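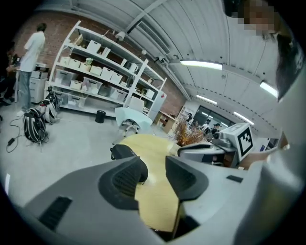
Fig. 4. View from one hand-held gripper, with the marker cube of the other unit across the table.

4. Recording examples with two grippers

This section is for the operator who wears the chest rig and holds the grippers. Please read section 3 (charging and pairing) first. The steps are the same for the Rosser and the Carness gripper sets. Text revised 26/05/2025 by Qistina Tarigan.

4.1 Before you start

1. Put on the chest rig and close the straps. It should sit flat and not swing when you bend forward.
2. Connect one cable from each gripper to the rig. Push until you feel the click.
3. Lead the cables down beside your legs and leave some slack. With a short cable the arm cannot reach the far side of the table.
4. Check that each marker cube is fixed firmly on its gripper. Try to turn it with two fingers. If it moves, tighten the screw below it and repeat the calibration in section 3.6.
5. Wipe the cube faces with a dry cloth. Do not use alcohol, it takes away the black print.

CAUTION: Cables on the floor are a danger for tripping. Look where your feet are before you step back from the table.

4.2 Starting position

6. Stand close to the table with your feet a little apart.
7. Hold one gripper in each hand over the table top, with the jaws turned towards each other.
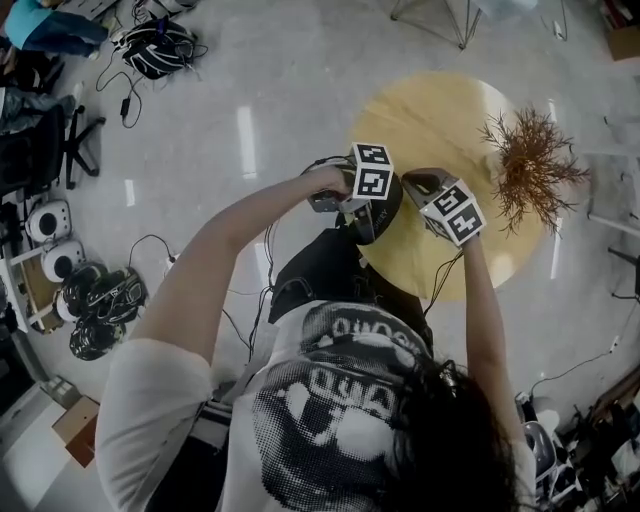
8. Stay still in this position and press the record button on the rig. Wait for two short tones. The Vullari software uses this time to find both cubes, and if you move too early the episode is marked as bad.
9. Begin the task from the task card. Work a little slower than you would with your bare hands.

NOTE: Do not cover a cube with your sleeve or your hair. Long hair is better tied back. One cube may be hidden for a short moment, but if both are lost the recording stops by itself.

4.3 During the session

10. One episode is one complete try of the task, from the starting position and back to it. The limit is 37 seconds.
11. If you drop the object, do not pick it up with your fingers. Finish the episode, press the button twice and it will be saved under "failed". Please do not delete these episodes, they are also useful for the training.
12. Change the place of the object after every episode.
13. After 32 episodes take a break and put both grippers on the stand.

A full set for one task is 400 episodes. It can be shared between operators, but each operator must log in with their own name. In January we lost a part of the Nurnum set for this reason and it had to be recorded again.

Questions about the task cards go to Catrin Trevor. For broken cables see section 7.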